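Workshop tips, November batch: when the gripper drops things

A dropped processor makes a very small noise for something that ruins an afternoon. Ours went off the bench at Plaltthorpe in the middle of a perfectly ordinary run, after 300 clean picks, which is when you stop watching and go make coffee. The arm carried on with great dignity and delivered nothing to the next station.

Some tips, paid for in full.

**Look at the fingers before you look at the code.** We spent 2 hours reading logs. The log said the grip had closed, and so it had. One fingertip bolt had worked itself loose, so the finger closed and then leaned, like a man at a bus stop. Put a wrench on every bolt you can reach before you open a laptop.

**Mark the bolts.** A stripe of paint pen across the head and onto the metal next to it. If the stripe doesn't line up any more, the bolt has turned. Nail polish does the same job and comes in better colors.

**Don't fix a slip with more force.** I turned ours up from 5 to 7 on the Jetum controller, and felt clever until the next part bent slightly in the middle. Put the number back where it was, fix the finger, then test.

**Practice on dead parts.** Every repair shop has a drawer of old processors. Use those until the arm has earned your trust, and write DEAD on the bag. Not on a sticky note near the bag.

**Hold chips by the edges.** Same rule as for your own hands. Pressing on opposite sides of the board keeps the fingers off the contacts underneath and off the metal lid on top.

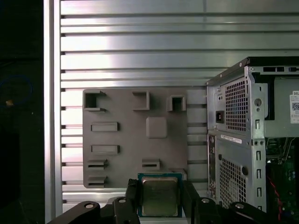
**Slow down for the carry.** The pick gets all the attention, but our chip let go on the swing across. Halving the travel speed cost us hardly any time and I no longer flinch.

**Put something soft underneath.** A folded towel will do, as long as it stays out of the arm's path. For computer parts, lay an anti-static mat over it.

**Never catch.** This is the one I'd print large. When the chip fell I stuck my hand in after it, and the arm was still moving. It missed me by the width of a sandwich. Hit the stop first, wait until everything is still, then go and crawl around on the floor.

**Move the stop button.** Ours was behind the Timum power supply, where it was safe from being pressed. It now lives at the front corner of the bench, on the side where I stand.

**Write down what you changed.** The Hayat notebook hangs on a string by the door. The last entry before the drop reads "swapped left finger, seems fine." It's my handwriting.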